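Drulberg gripper vs. five-finger hand in the Tandora sim

stovetop_sam
Finally got both ends running in one kitchen scene! Gripper on the right arm, black hand on the left, roughly 500 tries each so far. I love how the gripper handles on the plate.

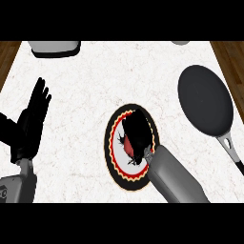

Right gripper on the food, left hand open.

kelp77
Nice, but I'd still pick the hand. Try the pan handle with both.

stovetop_sam
Pan is next, Tuesday probably!

mudlark
Disagree with kelp. Two fingers sticking is a pain to tune. Which controller?

stovetop_sam
Besson, stock gains.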